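Plate sorting cell, bench notes
December 11, 2018

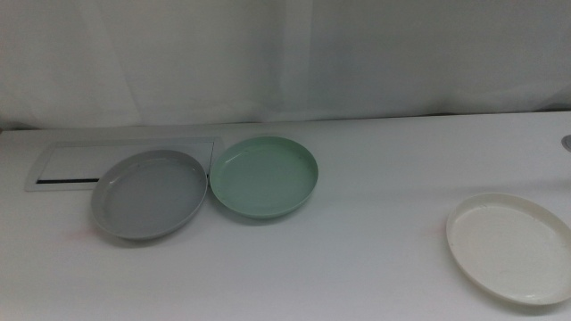 Side camera, start layout. Gray over the tray, green next to it, cream way out on the right.

Mereana wants the arm stacking plates into the tray by itself before we show it to the other benches. I said I'd give it a fair try and write down what I saw. So far I'm not convinced.

First gripe is the layout. Gray is lying across the right half of the tray, so before the arm can put anything into the tray it has to deal with a plate that is already partly on it. Corey says that's a good hard case. I say we haven't done the easy case yet. Green is almost touching gray, and the finger that goes between them has very little room. If we approach from the curtain side we lose sight of the fingertip behind the rim. From the front there's plenty of bare table, so I'd start there and forget the clever path.

Second gripe, the cream plate. Pale plate on a white table. The Cidis color finder picks up green every time and gray most of the time, but cream comes and goes depending on the threshold. At 255 it's gone completely, no surprise. At lower values it finds the plate and also finds half the table. I left it on the lower setting and masked by hand, and I don't count that as working. Also the right side of that plate is outside the side view, so any center we work out from this camera is going to be off toward the left. Either the camera moves or the plate does. Corey thinks we can fit an oval to the part we have. Maybe. He said the same about the mugs in February.

Calibration: ran it twice with the Mudgway script. Base joint zero came out at 1351 the first time, which matches the number taped to the controller. Top of travel read 3652. Second run agreed. That's the one part of today I trust.

Lift tests, gray plate only, arm from the front. It got under the rim, lifted, and dropped it on the way over. Slowed the move down to 60 on the Vitlow speed dial (whatever unit that is supposed to be, the manual doesn't say) and it held. Tried again at the same speed and it slid out. So one hold, and I'm not going to write "works at 60" on the board on the strength of that.

The finger pads are the weak point if you ask me. They are the stock ones and too smooth for a plastic rim. Mereana thinks it's grip force. We turned the force up and the plate came up crooked, so I still say pads. She has a strip of Sukell rubber she'll cut to size.

Soft light is fine, leave it alone. There's a faint reddish smudge on the table by the lower left of the gray plate. Wipe it before the next color run, I don't want it showing up as a fourth object and then an hour spent on the software.

To do:
Move cream in until the whole rim is in view
Pull gray clear of the tray and run the easy case first
New pads on both fingers, then ten lifts at the same speed, write down every one including the bad ones
Corey to send me the oval fit code so I can see what it does with a whole plate before we feed it part of one
Ask Mereana what the slot in the tray is for, and if we need to keep the plates off it

Arm parked, controller off, plates left out on the bench.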